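Keep the Cord

I have read 11 articles this year telling me to throw out my wired headphones. I still use mine every day, and the cord is the reason I can find them.
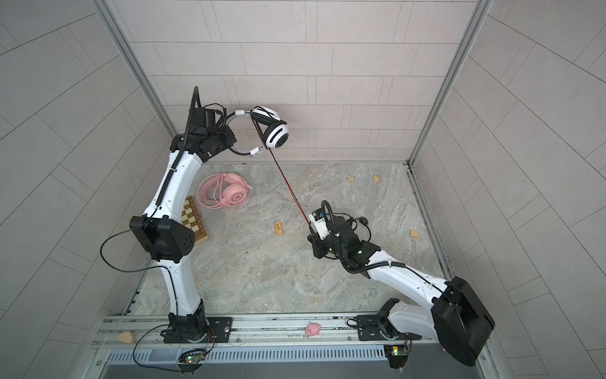

A cord tangles, yes. It takes a minute to undo – less if you coil it loosely. The cordless pair I bought in Mallemton needed charging every night, and by January it was in a drawer. 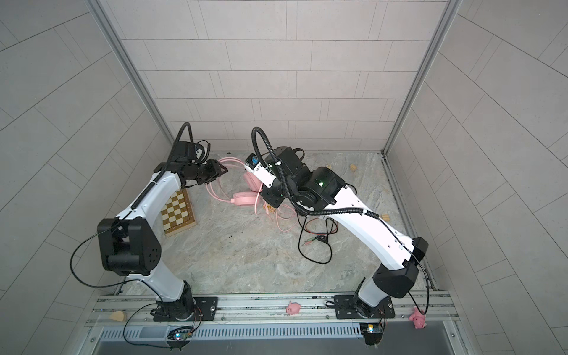
Pink headset and its cable, with a chessboard to the left.

Games shelves have the same problem. People want one tidy box for everything, and then the small pieces sink to the bottom.

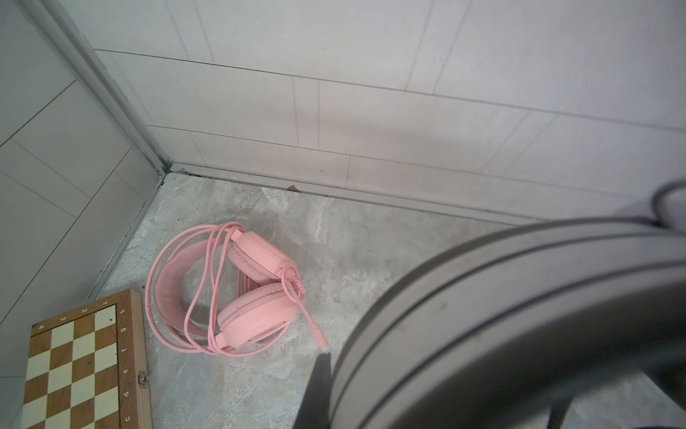 A folding chessboard looks after itself. Headphones need a hook, and so far I haven't put one up.
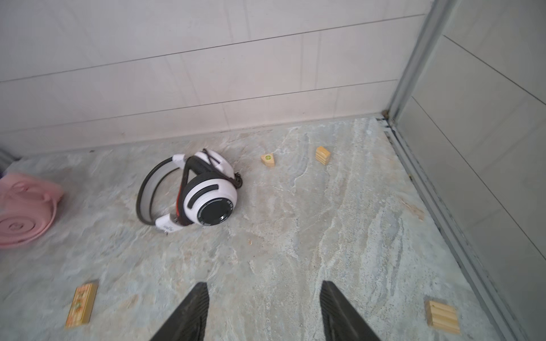 Cuevas wrote in to disagree: cords break at the plug, always, and a hook won't change that.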